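Folding and Sorting Donated Clothing: Term Project Report

Textiles and Reuse, second-year option

1. Background

Our group was asked to look at how a small clothing charity prepares garments for resale. We worked with the Hemis reuse shop, which sorts clothes, caps and small knits before sending them to the shop floor. The shop handled 3,537 items between August and the end of our project. Our share was 226 items, mostly T-shirts, with some headwear and a smaller pile of knits.

The aim was to write a folding guide that a new sorter could follow on their first shift. Shirts come out of the bags in every possible state, and the old guide covered only dress shirts and trousers.

2. Headwear

Caps were done first. A cap with a long brim takes up a lot of shelf if it is stored crown up, so we tried laying them upside down and pressing the crown flat from both sides. Dark caps should be checked for lint along the panel seams before they are flattened. 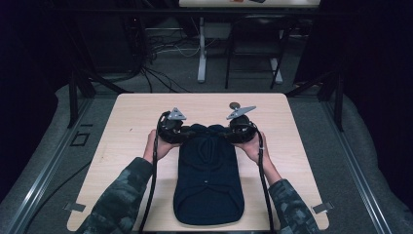 Report by Cinzia Martinelli
Submitted 20 December 2025

Flattened caps went into the tray brim to brim. Soft crowns stayed down. Stiff ones came back up after a few minutes, and we ended up nesting those inside each other, which is the method in the final guide. The button on top can leave a mark on the cap beside it if the tray is packed too tightly.

3. T-shirts

We compared two folds. The first is the usual shop fold, sleeves in and then up in thirds. The second, which we called the Mukitz fold after the storage bins it was meant to fit, makes a smaller bundle with the print left showing on the outside. Customers at Hemis flip through the bins looking for prints, so a hidden graphic means the shirt gets pulled out, opened and left in a heap.

Black shirts were the hardest to keep neat. The edges are difficult to see and the lower half tends to bunch while the top still looks square. 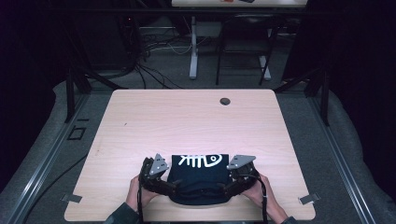 Fig. 2. Black T-shirt folded with the white print along one edge of the bundle.

The smaller bundle fit the bins well but took longer to learn. Everyone in the group found that the last turn was where the shirt went out of shape. Holding both sides of the fold at once helped, and so did working close to the near edge of the table. Thin cotton slipped more than heavy cotton. We did not test polyester shirts separately and should have.
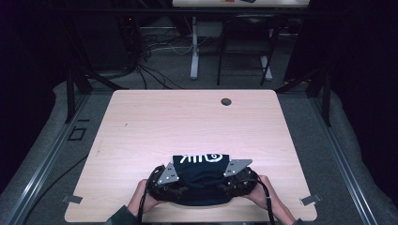
Salehi felt the guide was asking too much of new sorters, and that a plain shop fold done quickly would serve the bins just as well as a tight one done slowly. We talked this over at the next meeting and kept both folds in the guide. The shop fold is now listed first, with the smaller one for shirts with a large print.

4. Knits

Knits were left to the end and got the least time. Ribbed and heathered pieces stretch if they are lifted by one corner, and a twisted piece will keep the twist if it is binned that way. Trim also needs a look, as white stripes on a dark knit show every pulled thread.

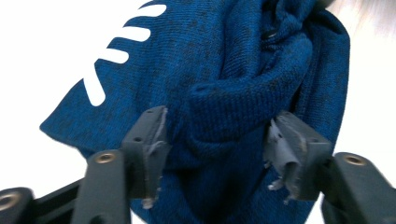

Section 4 and layout: C. Martinelli

Our advice is to shake a knit out once, lay it flat and smooth it from the middle before folding. Bunched pieces should be opened fully even when they look small enough to bin. We bought a roll of Bondotex liner for the knit bin so the fabric would not catch on the rough plastic, and it is still in use.

5. What we would change

The group had 4 members and we were rarely all there on the same day, so notes on the early items are thin. Next time one person should keep the tally sheet for the whole term. We would also start with the knits.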